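Search this site Search Menu

Two Grippers and a Door Handle
3 min read
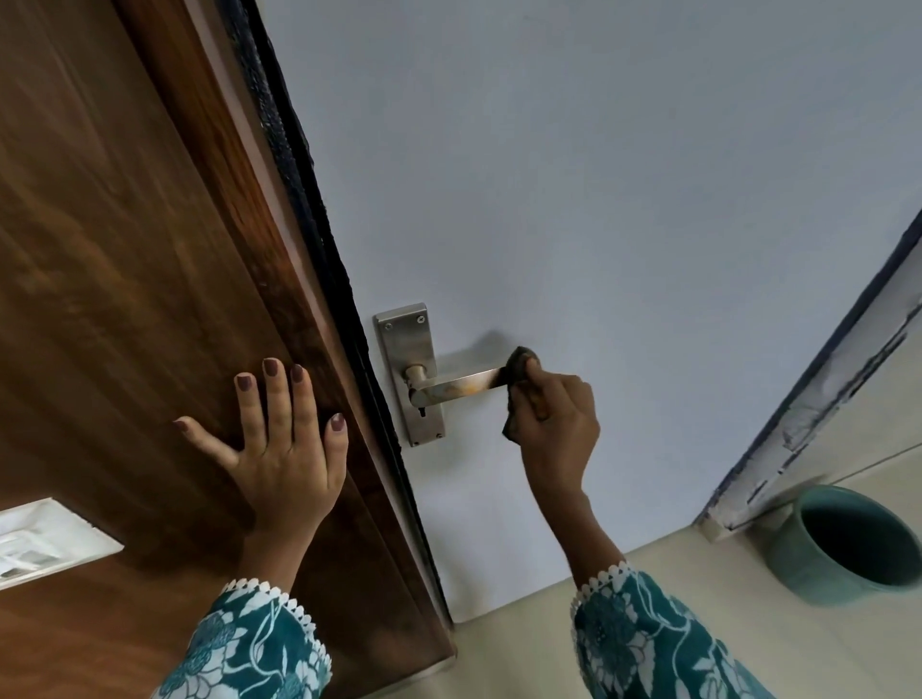
Comparing grippers on household chores sounds simple until you pick the chore, says the engineer running the trials at Pladport. Hers is wiping down door handles, and she loves it. "Everyone wants to see cups get stacked," she said. "But look at a person doing it - one hand flat on the door, the other with the cloth bunched over the tip of the lever. There's so much going on in those fingers!"

Her team has two grippers on the bench, the Jametti and the Kourkoulas, both on the same arm with the same Pakden controller. Each one gets 12 tries per handle. The Jametti closes faster, but it kept dropping the cloth at the end of a stroke. The Kourkoulas has soft pads, and she grins when she talks about them. "It pinches a folded rag and just hangs on. I ran it again straight away because I didn't believe it."

Bracing the door is still unsolved. A second arm comes in December, and she already has a list of handles for it, the stiff ones first.

Last updated: March 2021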